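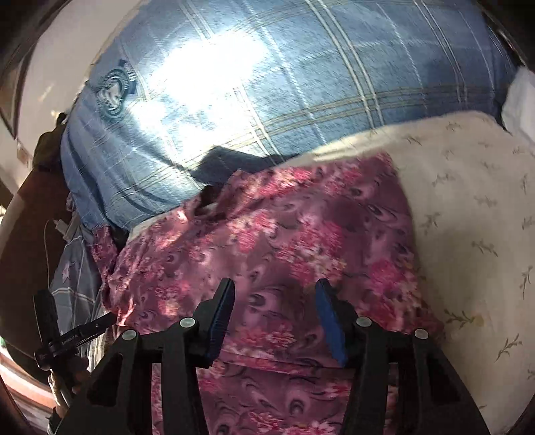 One reader wrote in to ask whether a printed garment should be folded face up or face down, as the care sheet for the Burik folding board mentions both.

Folding printed garments on a bed: frequently asked questions

By the Nartey Garment Care desk
May 25, 2025

Face down is the standard start for anything that will be stacked or stood in a drawer. The front of the garment ends up on the outside of the packet, and the print can be identified without unfolding. Face up is used for garments that will be rolled. The board instructions cover both methods and do not separate them clearly. The sheet is being revised.

Does a bed work as a folding surface?

Yes, with limits. A mattress gives under the hand, so creases come out softer than on a table. Pull the sheet tight first. A wrinkled sheet transfers its ridges to thin fabric when the garment is smoothed over it. Blankets and pillows can stay at the head of the bed if there is room to spread the garment to its full width. A plain, pale sheet is the easiest background for a dark print, as the outline of the hem and side edges remains clear.

How do I find the center line on an all-over floral?

Do not use the print. Flower clusters and swirls on most printed cloth are laid out by the roll and cut without regard to the middle of the panel. Locate the center from the construction instead:

Match the shoulder points, if there are any.
Match the side seams from underarm to hem.
Pinch the neckline at the fold and the hem at the fold, and pull lightly in opposite directions.

The line between the two pinched points is the center. On a busy pattern it helps to feel for seams with the fingertips. A dark seam on a plum or maroon ground is hard to see, particularly in strong side light.

The neckline will not lie flat. What should I do?

A neck opening with elastic, a facing or a drawstring tends to stand up. Put one hand inside the opening, spread it, and lay the back edge down first. Bring the front edge over it. If it still rises, fold the top 2 inches of the garment down before making the side folds. The weight of the later folds will hold it.
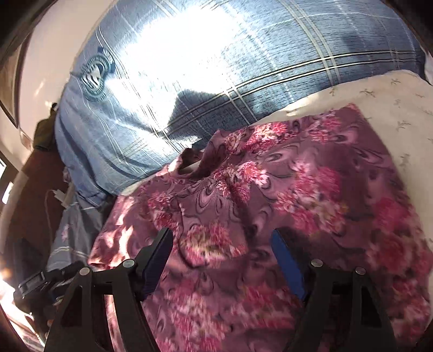
A second reader reported that gathers below the neckline spread into long creases as soon as the sides are folded in, and asked if the gathers should be pressed flat beforehand.

They should not. Pressing gathers flat produces sharp, irregular pleats that are difficult to remove. Smooth the cloth downward from the gathered area to the hem, using the flat of the hand, and let the fullness run out along the length. Vertical creases in line with the gathers are acceptable. Diagonal creases mean that one side has been pulled farther than the other, and that side should be lifted and laid down again.

What are the folding steps?

1. Lay the garment face down and smooth it from the neckline to the hem.
2. Fold sleeves, if present, straight across the back.
3. Fold each side inward by one quarter of the width.
4. Fold the hem up to the middle.
5. Fold once more to meet the neckline.

For a packet to fit the Andosow drawer insert, which is 12 inches deep, a long garment needs one additional fold at step 4.

Can dark and light prints be stacked together?

Yes, once the dark item has been washed separately and no longer releases color. Magenta, crimson and deep purple dyes are the usual sources of transfer. Rub a damp white cloth on an inside seam. If the cloth picks up color, store the garment apart and repeat the test after the next wash. Make sure the seam is dry before folding.

What water temperature is suitable for printed clothing?

Follow the sewn-in label. Where the label is missing, use cold water and a short cycle, turn the garment inside out, and do not exceed 1,000 rpm on the spin. Washers with no spin setting should be run on delicate.

Does the Burik board replace hand folding?

It is suited to shirts and T-shirts. Wide garments overhang the panels and have to be folded in at the sides by hand first. The Trerko travel version is narrower and has the same restriction.

Contact: Nartey Garment Care desk | © 2025 Nartey | Back to top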